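**White melamine table has gone yellow in patches — clean, paint or replace?**

Posted in Furniture & Surfaces by prukton_flat, 18 March 2019

We moved into a rented place in Prallinthorpe in October and the kitchen came with a white table. The landlord says it's ours to use as we like, and he isn't bothered what happens to it. The top is chipboard with a white melamine coating, 1,093 mm long by 648 mm wide, with a thin plastic strip round the edges. The strip has come away at one corner and the chipboard underneath has swelled a bit, I'd guess from someone leaving a wet cloth on it.

My main problem is the colour. There are two yellow patches where I chop veg, and a faint orange one that I know is from turmeric, as I did that myself. I've tried washing-up liquid, a cream cleaner and lemon juice. The cream cleaner took the shine off a bit the size of my hand, so I stopped.
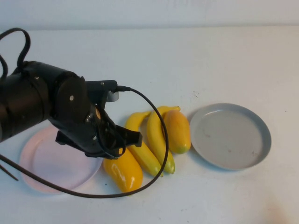 I don't want to spend much. A new top cut to size at Pacheco, the timber place on the ring road, would be £40 plus the edging, and I'd have to collect it without a car. Could I paint this one and still put food on it? If painting is a daft idea I'd like to know before I buy the primer.

---

**oldgluepot**

Just bin it. Chipboard that has swelled never goes back. Those tables are always turning up second-hand for nothing.

---

**mags_in_the_north**

I wouldn't bin it yet. Deal with the stains first and the corner second, and leave paint as the last resort.

Turmeric fades in daylight. Move the table so the patch gets sun through a window for a week or two and you may find it's mostly gone. For the chopping marks, make a paste of bicarbonate of soda and a little water, spread it on, leave it for half an hour and wipe it off with a damp cloth. Don't scrub. If there's still a mark, put a few drops of ordinary 3% hydrogen peroxide on a cotton pad and lay it over the patch for ten minutes, then rinse. Try it underneath first. Don't use it with anything that has bleach in it.

If the yellow is in the coating itself, from age or heat, none of this will do anything. You can tell by looking at the bit under where a bread bin or toaster used to stand. If that's whiter than the rest, it's age.

The dull patch won't come back. A wipe of car polish will make it look better but I wouldn't put that where you prepare food.

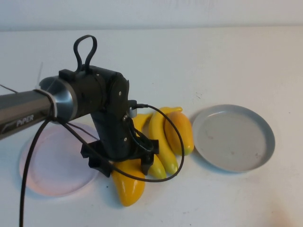
For the corner, let it dry out properly before you do anything. Ours took three weeks next to a radiator (the table, I mean, the flat was cold enough without one). Sand the swelling down with 120 grit, brush in some waterproof wood glue thinned with a splash of water, and clamp it between two bits of scrap with baking paper so they don't stick. Then iron on new edging. If you do end up painting, a good white is hard to pick. A white top with a plain white wall behind it sounds like it ought to match, but two whites side by side often look different from each other, so take a sample pot home and look at it in the evening with the lights on as well. I went through three before I gave up and used the one called Rendar White, which was the cheapest.

---

**tilecutter255**

Agree with most of the above. I paint kitchen units for a living, so on the paint:

- Wash with sugar soap, rinse, let it dry overnight.
- Key the whole surface with 240 grit. It should look evenly dull all over, so your worn patch won't matter.
- One coat of adhesion primer made for melamine. Normal wood primer peels off in sheets.
- Two thin coats of a hard-wearing satin, with a foam roller. Leave a day between them.
- Don't put anything heavy on it for a week. It'll feel dry long before it's hard.

It will be fine for plates and mugs. I wouldn't put food straight on it and I wouldn't chop on it at all — a knife goes through paint in one go. Use a board.

By the time you've bought primer, paint, a roller and paper you won't be far off the price of the new top. Ask the timber place if they deliver. Ours does it for a tenner if you're not fussy about the day.

---

**prukton_flat**

Thanks all. Did the bicarb twice and the two yellow patches are a lot better, the turmeric one is on the windowsill side now and we'll see. Have bought a chopping board. Corner is drying out and I'll glue it at the weekend.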